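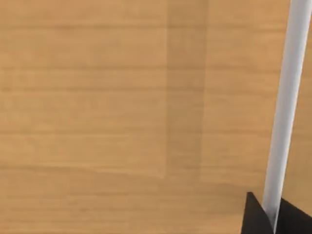
Simulated overhead camera, gripper fingers at the white rod.

Checking the Overhead Camera in the Vumeck Cell Model

Applies to: Telville workshop, simulated cell 2
Last revised: 3rd October

This procedure covers the alignment of the overhead camera in the simulation model of the rod-handling cell. It must be completed after any change to the camera mount, the gripper model or the table height, and before new trial runs are recorded. Operators should allow 30 minutes.

Before you start

Close any trial that is still running and save the current cell file under a new name. The Druvadero settings sheet for the cell should be open, as the stored camera values will be needed for comparison.

Procedure

1. Load the cell file and reset the arm to its home position. Confirm that the joint values match those on the settings sheet.

2. Load the rod and run the slow approach program. Pause the program when the fingers reach the holding position.

3. Open the overhead view. The tabletop should fill the background, with no table edge showing. If an edge appears, the camera height has been changed and the stored value must be restored.

4. Find the gripper fingers. In a correctly aligned view they enter at the bottom right corner, and the lower end of the rod passes between them. The rod itself runs up toward the upper right corner and looks wider at the top.

5. Compare the camera position and rotation with the settings sheet. Correct one value at a time and refresh the view after each change.

6. Check the lighting. The table grain should be visible and the rod should show light shading along its length. A rod that appears flat white indicates that the lamp setting is too high.

7. Run the approach program 4 times from the home position. The fingers must stop at the same place in the view each time.

If the fingers do not line up

Check the tool offset first. An offset carried over from the Hulme gripper file is the most common cause, and it will shift both fingers to the same side. Reload the correct tool file and return to step 2. Do not move the camera to compensate for a wrong tool offset.

If the rod passes through a finger when the program is paused, contact checking has been turned off. Turn it on, reset the cell and repeat the procedure from step 1.

Records

Enter the final camera values in the cell log and keep the previous cell file until the next scheduled review in January.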